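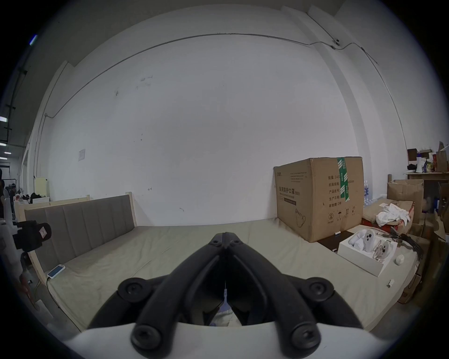

Snagged sheets, pinched fingers and a runaway sleeve: tips for folding laundry with a robot

Posted 17 July 2023

I love this job. There are few things more cheering than watching a machine pick up the hem of a T-shirt and bring it over in one go, and if you're teaching a folding robot at home or in a spare room then you'll know the feeling. You'll also know the other feeling, when it takes hold of the shirt, the sheet and a good bit of the mattress cover and sets off with the lot.

We had a proper one of those at Pirnbridge. Our arm is a Killano, the small one, and we run it with the Wanidlow software, which is lovely to use once you've got past the menus. One afternoon it closed on a sleeve, caught the bed sheet underneath and kept pulling. The sheet came up in a ridge, the ridge took a charging lead with it, and the lead wrapped itself round the wrist joint. Chae-won Pyo hit the stop button before I'd even put my tea down! No injuries, one bent plug, and a very sulky arm that wouldn't find its home position until we'd untangled it by hand.

So I went back through the notes. Out of 655 folds, 17 had picked up some of the sheet as well as the shirt. Most of them had let go again without fuss and we'd written them off as untidy folds. They were warnings, and I wish I'd read them sooner. What follows is everything we changed, plus a few things we do for the hand-held gripper, which has its own little ways.

Get the sheet tight first

A loose sheet is the start of most of it. Use a fitted sheet if you have one, a size down if it will go on without a fight, and smooth it from the middle outwards. With a flat sheet, tuck the long side nearest the wall first and then pull towards yourself. You don't need it ironed. Soft wrinkles are fine, but a fold of cloth that stands up when you flick it with a fingernail is going to be grabbed sooner or later, so flick it and see.

Sheet clips (the elastic sort that go under the mattress corners) are brilliant for this and cost very little. Put the metal ends well underneath, out of reach of the fingers.

Pick a sheet that isn't the colour of your shirts

We had been folding a white shirt on a white sheet for a week, like a pair of wallies. The camera could find the middle of the shirt happily enough and had no idea where the edge was, so it guessed, and it guessed sheet. Green under blue works well. So does anything plain and matt under anything strong. Stripes were hopeless for us, though Gil-soo Hwang swears he has got them going on his own set-up by turning the lights down.

Lay the shirt flat and leave it alone
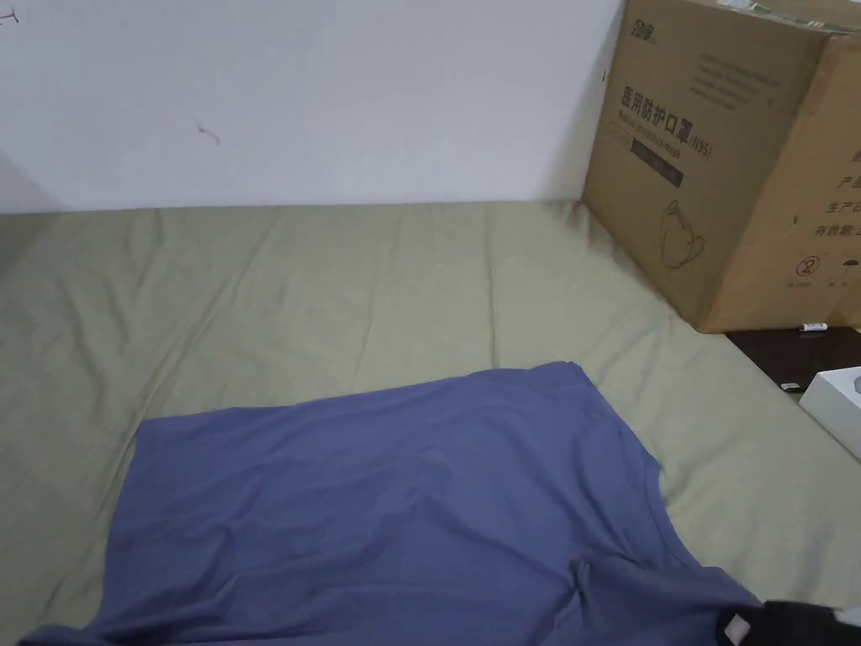 Blue T-shirt spread on a green sheet, with the carton at the back by the wall.

Shake the shirt once, drop it, and flatten it with both hands from the chest out to the sleeves. The sleeves matter most. A sleeve that has doubled over on itself makes a thick little lump, and the gripper loves a lump. It closes early, thinks it has got what it came for, and the other layer slides out halfway through the lift. Open the sleeve, press the seam down and move your hands right away.

And then do leave it alone! I am dreadful for reaching in to tweak a corner. On the day of the tangle I had done precisely that, a moment before the arm moved, and the corner I tweaked was the one it went for. The rule now is that whoever touches the shirt also holds the stop button, and the arm can't be started until both hands are back behind the tape on the floor.

Give cables somewhere to live

Charging leads are the worst for this. They're thin, they're light, and they trail over the side of the mattress just where a sheet gets pulled. Our rules:

Phones charge somewhere else while the arm is switched on.
Anything that has to be plugged in near the bed has its lead run down the leg and taped, with enough slack for the wrist to turn fully.
Bundles are tied with hook-and-loop straps. Cable ties are tidy but you can't get them off in a hurry.
After tying, turn the wrist slowly by hand, all the way one way and all the way back, and listen for scraping.

That last one takes a minute and has found two faults for us already, one of them a clip that had worked round to the wrong side of the joint.

Boxes and heavy things

A big carton at the back of a bed can be useful. It's a nice solid landmark, and if the printing is bold the camera picks it up again and again from the same spot. What you mustn't do is move it halfway through a session. We shifted ours along to make room for a pile of towels, forgot, and the arm spent the next batch aiming to one side of every shirt. Mark the corners with low-tack tape before you start.

Keep 100 mm between the carton and the furthest point the gripper reaches. Ours had less than that, and when the sheet bunched up, the fingers had nowhere to open. They stayed shut on the cloth, the motor kept trying, and that's what turned a snag into a tangle. Check the gap with the arm at full stretch. It always looks roomier when the thing is parked.

Bottles of drink belong on the floor at the far side of the room. I'm sorry, I know it's hot.

If you use a hand-held gripper

Plenty of people teach their robot by doing the folds themselves with a gripper in hand, and it's tremendous fun, a bit like eating your dinner with tongs. The fingers still pinch. Hold it by the handle and the housing only, and don't steady the linkage with your other hand, however much a fiddly collar makes you want to. The gap between the moving bars opens and closes as you squeeze, and the skin beside your thumb fits into it beautifully.

Check the round caps over the joints before each session. They work loose, and a cap that drops off into a pile of laundry will be found by the washing machine. Finger-tight and then a tiny bit more is plenty. If a finger feels stiff, take the cloth fluff out with a dry toothbrush before you reach for any oil. Oil near a white T-shirt is a sad story, and we have that T-shirt in the rag bag to prove it.

Work slowly, too. When you whip a sleeve across at full speed, you're teaching the arm to do the same, and what's a neat flick in your hand is a hefty swing from a motor.

Turn the pull down

This was the big one for us. Wanidlow lets you set how hard the arm will pull before it gives up, and ours was still on the value it came with, which would do for dragging a duvet. We brought it down step by step, testing with an old pillowcase clipped at one end, until the gripper let go of the clipped pillowcase every time but could still lift a damp towel. It took 17 goes to find the right place. Do it with your own cloth, on your own bed, and write the number on a bit of tape stuck to the controller, as an update can put it back without a murmur. Ours did in the first week.

If it does grab the sheet

Press stop. Don't pull the cloth the other way, even gently, as some grippers tighten when they feel a tug. Turn the power off at the wall and wait for the light to go out. Support the arm from underneath with one hand, as it may sag, and open the fingers with the release lever with the other. Ease out one layer at a time, starting with whatever's wrapped round a joint. Have a look at any lead that was caught, and bin it if the outer cover is nicked or the plug is bent. No taping it up!

Then send the arm to its home position with nothing on the bed but the sheet, at the slowest speed there is. If it stops short or makes a clicking sound, switch off again and ring whoever sold it to you. The people at Hyun talked us through resetting the wrist over the phone and were terrifically patient about it.

Keep a scruffy little log

A notebook by the bed is fine. Write down each time the sheet lifts, even a tiny bit, and which part of the shirt it was going for. Ours is nearly all left sleeves, and Chae-won reckons the left finger pad is wearing faster than the right. New pads are on order for August, and I'll add a note on how to fit them when they come.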